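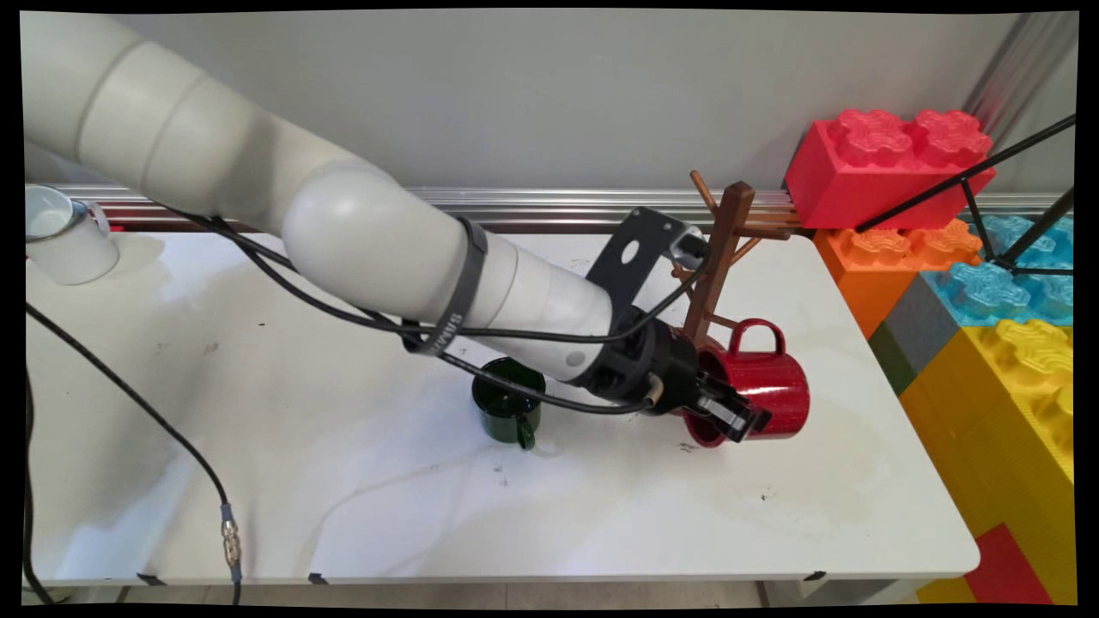
Figure 11.1 A red mug held on its side above a white tabletop.

Chapter 11
Gaming Houses and Their Owners

In this chapter you will study how a casino earns its money, and why the name on the door is often different from the name of the owner. At the end you should be able to explain the words "house edge", "operator" and "licence holder".

A casino does not need luck. Every game has rules which give a small advantage to the house, and over many thousands of bets this advantage becomes a steady income. A single guest may win much in one evening, but the operator looks at the whole month.

Let us take the Ganero, a gaming house in the town of Skomville. It opened with 17 tables and a restaurant of 50 seats. The building belongs to the Berhe family, while the licence is held by a company called Olia. Olia pays rent to the family, and it pays 20 per cent of its gaming income to the town. Bimla Rajput, the first manager, wrote in her yearly report that the restaurant lost money every June, yet she wished to keep it, for guests who dine stay longer at the tables.

Before you read section 11.1, write down who carries the risk in this arrangement: the family, the company or the town. Keep your answer, as we will return to it in the exercises.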